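Viremeck cell, upkeep meeting
Vestgate workshop, July 3, 2020

Present: Lowri Bevan (chair), Gwilym Meredith, Mamta Maurya, Llinos Maddocks (minutes)
Apologies: Capucine Delaunay

1. Last minutes
Agreed with one change. The spare finger set is stored at Drorkbridge, not Vestgate.

2. Gripper fingers
Gwilym replaced both fingers after the left one was found bent at the tip. He checked the closing gap and found it 2 mm off center. The offset has been corrected in the controller and the old value written in the cell log. Mamta asked that the mounting screws be checked again after 11 hours of running. Agreed.

3. Wrist camera
The bracket had worked loose. Gwilym refitted it and ran the calibration 3 times. The last two runs agreed. Llinos said pictures still blur on fast moves. Approach speed to be lowered for the card and wallet work until the shutter setting has been looked at.

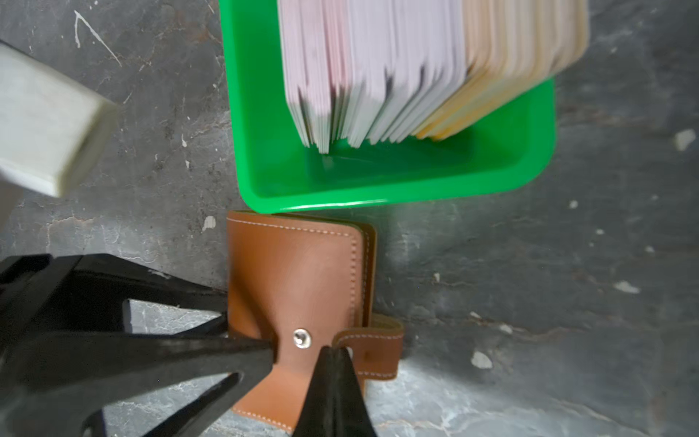
Item 3: wrist camera view, gripper fingers either side of the wallet snap, card bin behind.

4. Cable
The camera cable rubs at the elbow joint. Lowri will order a longer sleeve from Vaughan. Mamta to tie the cable back for now.

Actions
Gwilym: screw check, shutter setting
Mamta: cable tie, copy of new offset to Capucine
Lowri: sleeve order
Llinos: move spare fingers to Vestgate

Next meeting in August, date to be set by Lowri.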